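The Corner Kitchen: A Conversation with Sveva Galli

By Leonardo Bortolotti
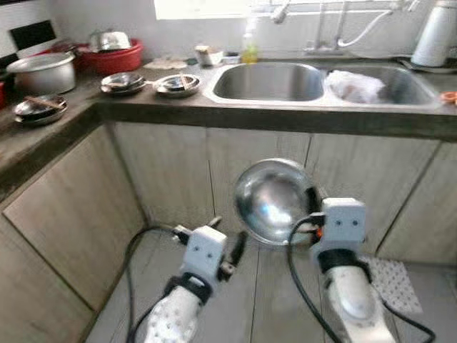 When I asked Sveva Galli how long a person needs to understand a kitchen, she answered without thinking: "One dinner for eight people, with washing up after." She has planned small kitchens for 18 years, first as an employee and later with her own studio, Stilow. We talked for a whole afternoon, first at her table and then standing at the sink, where she seems to feel more comfortable.

Her subject is the corner. Most of the apartments she works on have a kitchen with the shape of an L, and the clients arrive with the same complaint, that the corner eats everything. "They put a pan in the corner cabinet in June and they find it at Christmas," she said. "Then they want me to install a machine with baskets that turn. I ask them first to take out what they have inside. Very often this is the whole job."

I wanted to know if she is against such baskets. She is not. She installed them for many clients, and one family in Clotadard still sends her greetings for it. But she thinks they cost too much for what they give. For one kitchen the price of the mechanism was 455 euros, without the work, and the client used it for plastic boxes that had lost their lids.

"The corner is good for the big things which you use once in a month," she explained. "The fish pot. The large tray. It is a bad place for bowls, and people always put bowls there."

About bowls she can speak for a long time. She prefers stainless steel, and she keeps hers in the lower cabinet nearest to the sink, one inside the other. "A steel bowl does many jobs. You wash the salad, you mix the dough, you cover the bread. If it falls down on the tiles, you pick it up again. I have one from my aunt Cinzia Caruso and it has more dents than I can tell you, and it is still my favorite." I asked if the shine is important. She laughed. "For me, no. For my aunt it was very important. She dried every bowl with a cloth, inside and outside, and she looked at her face in it."

We passed to the sink. She likes a sink with two basins, and here she knows that many colleagues do not agree. Settimio Melis, who shared an office with her for five years, always proposed one wide basin. "Settimio washes large pots, so he wants a large basin. I understand him. But in a real house one side is for washing, and the other side is for what is waiting. There is a lettuce, or a bag, or the coffee cups. With only one basin you must move all this each time you want to fill a glass of water."

And the bag in the sink, I asked, does it not disturb her? She made a gesture with her hand. "A bag in the sink is normal life. I don't visit people to judge their bags."

She is more strict with the countertop. Near the faucet she permits the dish soap, something to hold the scrubber and one cup. The kettle must stay on the other side, close to a socket and far from the splashes. Everything else has to ask for permission, as she says. She also prefers a dark top with cabinets in a wood color, although she admits that a dark top shows each grain of flour. "Good. So you clean it."

The only point where I saw her a little angry was the floor. In the brochures, she told me, there is never a mat in front of the sink, and the person who stands there for an hour has cold feet. She recommends a mat that can go in the washing machine, and she does not care very much about the color. White is possible. "People say to me, white in a kitchen, are you crazy? But with white you know when it is time to wash it."

Before I left I asked what she would change in a kitchen with a very small budget. She took a moment. First she would empty the lower cabinets, all of them, and leave the things on the floor of another room for 25 days. What was not needed in this time can go to the corner, or to a neighbor. Then she would clean the faucet well with vinegar, and buy a new scrubber.

"And I would change the bulb over the sink," she added when I was already at the door with my coat. "Write this also. Everybody washes the dishes in their own shadow."

Sveva Galli receives new clients at her studio in Clotadard, by appointment.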